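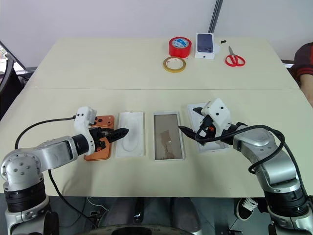 So we finally did it, we moved! Fifty-two boxes, 4 trips up and down the hill, and one very sore back (mine). If you've been wondering why the blog went quiet after July, there's your answer.

The new place is in Farklow, two streets from the river, and I'm already a little in love with it. The kitchen gets sun all morning, the bakery opens early, and the bus to Geltitz stops right by the post office, so I can still get to choir without begging for rides. I do miss our old neighbors, though. Quang Nông brought over a huge pot of soup the night before we left and then stayed until midnight helping me wrap plates in newspaper!

A few things I'd do differently. I'd label the sides of the boxes and forget about the tops (once they're stacked you can't read a thing). I'd pack the bedding last. And I would not, ever again, put the can opener in with the Christmas lights. We ate crackers for dinner that first night and I'm still finding crumbs.

I also sold the old dresser for $60, which stung a bit because it was my first real piece of furniture, but it was never going to make it around the bend in these stairs. The girl who bought it wants to paint it green. I think it'll look great!

Still to do: curtains, the leaky tap, and a shelf for the 2 boxes of cookbooks currently living in the bathtub. If anybody has a trick for hanging curtain rods on old plaster walls, please leave it in the comments, I've already made one hole I'm not proud of.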